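Wood Top Care: Which Tips Hold Up

Every few months somebody sends me a list of miracle cures for a tired wooden worktop. Walnut halves for scratches, mayonnaise for water rings, a hot iron for dents, lemon and salt for everything else. I've tried most of them on the bench in my workshop and on the kitchen counter, and I remain unconvinced by a good half.

Oil once a month, forever. This one gets printed on the back of every bottle, and the bottle has an interest in the matter. A new bare top does drink oil for a while. After that, flick a few drops of water at it. If they bead, put the can back on the shelf. I oil the kitchen side in June and again when it starts looking thirsty by the sink, and the bench gets done when I remember.

Special board cream. I bought a tin of Grollow on a friend's say-so and did half the counter with it, the other half with plain food-grade mineral oil. I came back 17 days later and could not tell which half was which. The Grollow smelled nicer. If you like the smell, fine.

Mayonnaise on white rings. It's oil with egg in it. It can work on a faint ring in a waxed finish, in the sense that oil can work, and you get to wipe egg off your furniture afterward. Use the oil. On a dark ring, neither will do a thing – that's iron and water in the wood itself, and you're into oxalic acid and gloves, or sanding.

Steaming out dents. I expected to sneer at this one and I can't. A damp cotton cloth, an iron on medium, a few seconds at a time, and a shallow dent will come up surprisingly well on bare wood. It won't fix a cut, where the fibers are severed. Keep it away from lacquer unless you want a cloudy patch.

Walnuts. You are coloring the scratch with a nut. From across the room, at night, it helps.

Lemon and salt. Good for onion smell on a chopping board. Lousy for stains, whatever the video said. Rinse it and stand the board on its edge to dry, or the side that was down stays damp and the thing cups.

Sanding. People go too fine. I stop at 180 grit on a worktop and have never regretted it. Sand with the grain, vacuum, wipe with a damp rag, let the fuzz rise, then give it one light pass. The Isetti pads I was told would replace all that clogged after 2 passes and went in the trash. 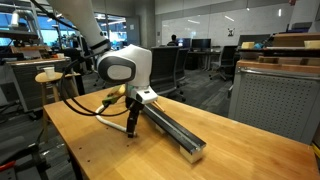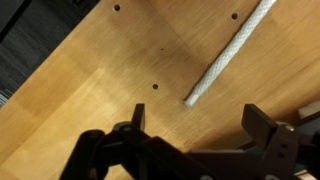
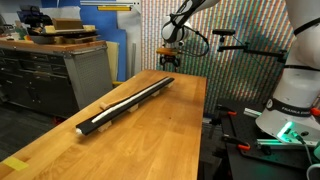
Air is the part I'd nag you about, and no one sells it in a tin. A wet tray or a rubber mat left flat on wood will mark it sooner than most spills, and I don't believe the "breathable" mats are much better. Lift things. The long black board on the butcher-block table sits up on small pale wooden blocks with a thin gap under it, and the same trick works under a dish rack or a row of plant pots. Scraps of pine will do. Dry them out first and leave them unstained, or you'll trade one big mark for several little square ones.

Felt dots are the usual alternative. Fine under a lamp. Under anything that gets wet they hold water like a sponge, and the glue on the cheap ones lets go and leaves gray goo. White spirit gets that off, with the window open, and then you'll need to oil the spot again.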